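# Gulside Table Board, large

The Gulside is a flat white board that sits on top of a table you already own. It gives you a clean, pale work surface for sorting, cutting out, card making, model kits and anything else you would rather keep off the wood. Lift it away when the table is needed for dinner.

We make it in one thickness, 8 mm, and in two lengths. This page is for the large one. The small Gulside has its own page and costs less to post.

## Size and weight

- Length: 205 cm
- Width: 730 mm
- Thickness: 8 mm
- Finish: matte white, both faces
- Corners: square, edges lightly sanded

Length is in centimetres and width in millimetres because that is how the two sheets are cut at Setden, and the order forms follow suit. Measure your table before ordering. The board can overhang by a hand's width at each end without trouble, but we don't advise more than that if people will be leaning on it.

Tables with a raised edge are fine as long as the board fits inside it. If yours has a lip on one side only, push the board up against the lip and it will stay put better than it would on a plain top.

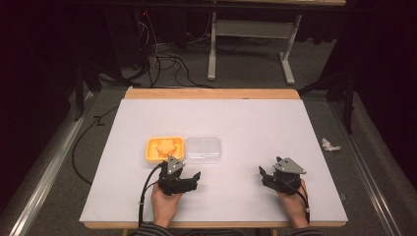

White board on a light wooden table, with a tray and a clear container.

## Surface

The matte finish cuts down glare from ceiling lights, and small parts are easy to find on it. Pencil comes off with a damp cloth. Ballpoint mostly comes off. Permanent marker doesn't, and we have tried most things. Kwok-wai Fung in our workshop uses a little white spirit on old marks, but it leaves a slight shine where you rub, so test a corner first.

You will get grey smudges in time, mainly where sleeves and forearms rest.
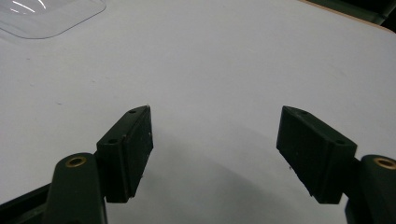

Washing-up liquid and warm water once a week is enough for most homes. Don't use cream cleaners or the green side of a scouring sponge. Both faces are finished the same, so when one side looks tired you can turn the board over and carry on.

It is not a cutting mat. A craft knife will score it and the score will hold dirt. Put a mat down first. It isn't heatproof either - glue guns and soldering irons need a stand.

## What comes with it

The board, a set of stick-on felt pads and a folded care sheet. The Tefera grip strips in older photos of this product were dropped in June. The felt does the same job and doesn't mark varnish. If you bought a board with the strips and want pads instead, write to Soledad Whitfield at the orders desk and she will post you a set.

## Delivery

The large board goes by Woselov van and needs two people to carry it in. Delivery is £44 to mainland addresses. Please check the stairs and any tight turns, as the board doesn't fold and shouldn't be bent to get it round a corner. Store it flat, or on its long edge against a wall.

Damaged corners should be reported before the board is used. Keep the packaging until you have looked at both faces.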